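13/01/2021

Up before six again. Walked the river path as far as the Motden bridge and back, which the phone says was 1,738 steps short of what I did yesterday. Fog the whole way. The heron was on the weir, same spot as last week.

The Tresia seed order came through in the mail, all except the leeks, which are back-ordered until March. I wrote the packets into the notebook and put them in the tin. The onions can go in the tray as soon as I clear the windowsill. I paid 63 dollars for the lot and still forgot to order twine.

Soup for lunch, the last of the squash from the freezer. It needed salt. I ate it standing up and read the water bill, which was 249 dollars and has to be wrong. I called and was on hold through most of the afternoon news, then got cut off. Will try again in the morning.
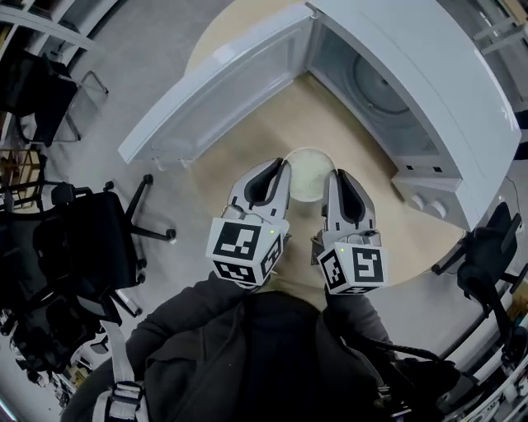 Photo: Dlamini

White microwave, small round bowl, round table. I have oatmeal down for tomorrow, with the raisins if they haven't gone hard.

After the call I went out and looked at the fence. Two posts are soft at the bottom on the Rorasar Street side. I can brace them for now, but they won't last another winter. Measured for new ones and wrote the numbers on the back of the water bill envelope.

Dark by five. Read 2 chapters and didn't care for either of them. The wind has come up and the gate is knocking, so I'm going out to tie it before bed.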